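News from the Rozīte playroom

The tidying of the small table went slower this month, because I wanted to do it properly. Over the summer we gathered too many little things, and by January 26, 2025 it was difficult to find anything. So I have made a simple rule: one basket for the toys, one drawer for the things we want to keep flat and clean, and one small bin with a lid for the rubbish.

The children at Rozīte learn the rule quickly. The grown-ups need a little more time -- I include myself.
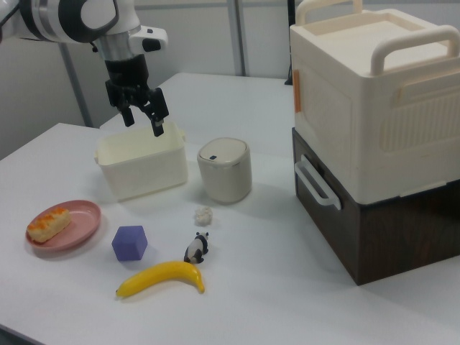
Toy food goes in the basket with the animals, please, also the banana. Foam blocks may go there too if there is still room. Tissues and bits of cotton go in the bin, even when they look clean. Plates should be wiped before they are put away, and cake should be eaten at the table.

Raimonds Rebane has offered to make labels with pictures for the children who do not read yet. He would like to know your favourite colours before he starts -- please write them on the sheet beside the door. We still need 18 small hooks for the aprons, and two more baskets if you have any at home.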